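Part 3: Visit to the Plundix open day

Uwe Seidel showed our group the arm in July. He told us it can repeat the same pick 1,000 times. We got to watch 2 runs, both set up by staff before we came in, so I can't say much about that number.

I asked Ludger Lammers what happens if the part is moved a little. He said the software handles it, but that wasn't in the demo. For our project at Demthorpe I would want to see that test first, with our own parts.

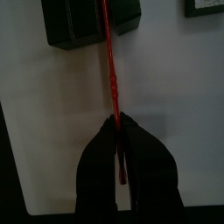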